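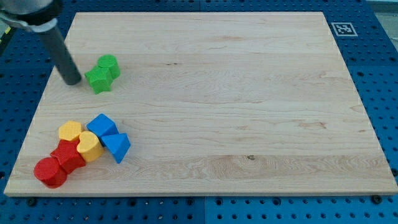 What does it mean to show a robot a task by remote control?

An operator moves the arm from a separate hand controller while the movements of the arm and the camera pictures are stored together. Each stored run is called a demonstration. A program is then trained on many demonstrations and tries to produce the same kind of movement when it is given a new starting layout.

Progress report to the Fivby Fund
Project: Kollmont – teaching by demonstration for table-top sorting
Reporting site: Clamthorpe
Date of report: Thursday, December 21, 2023

1. Purpose of this report

This report covers the second period of the grant. It sets out the work completed under the agreed plan, the changes made to the recording method, and the matters on which we ask the Fund for a decision.

2. Work completed

The Clamthorpe site recorded 3,258 demonstrations in the period, of which 621 were set aside after checking. Most of those set aside had a gap in the stored arm positions. The remainder were stopped early by the operator or were given the wrong written instruction.

All demonstrations used the pushing task. The arm carries a plain rod in place of a gripper, so every block has to be slid across the board. The block set has two pieces in each of four colours – red, blue, yellow and green – and the shapes include a star, a heart and a hexagon. Instructions are short and ask for one result at a time, such as "move the green star to the right side of the board" or "separate the blue cube from the triangle".

Crowded starting layouts received more attention than in the first period. When six blocks lie close together, a push intended for one of them commonly disturbs its neighbours, and operators differed a good deal in how they dealt with this. Some approached from the outside of the group and worked inwards. Others opened a gap first. Both methods have been kept in the stored set and are labelled separately.

3. Changes to the recording method

The first period's recordings were made partly by hand guiding, in which the operator holds the arm and leads it through the task. This was simple to learn, but the operator's hands and sleeves often hid the blocks from the camera. Since November all recording has been by remote control.

The Hsieh controller, bought under the equipment heading of the grant, is now used at every session. Its speed limit was lowered after the first week because the rod was knocking blocks over at the end of long pushes. Operators now complete 14 practice runs at the lower limit before their work is added to the stored set.

The board position is checked against the square marker at the start of each session. A written record of this check is kept with the session notes, as the Fund requested in its comments on our first report.

4. Difficulties

Cylinders remain the hardest pieces to move. An upright cylinder can be pushed with fair control, but one lying on its side tends to roll, and the trained program has not yet learned to correct for it. We do not expect to resolve this within the present grant and have recorded it as an open item.

Sessions were suspended for four days while a worn cable on the arm was replaced. The cost was met from the maintenance heading.

5. Next period

We intend to record longer instructions that involve two or more blocks, and to test the trained program on 35 starting layouts held back from training. The test layouts have been fixed in writing and will not be altered once testing begins.

6. Decisions requested

The Fund is asked to approve the transfer of the unspent travel allowance to operator hours, and to confirm whether the demonstrations set aside should be stored for the full term of the grant or deleted at its close.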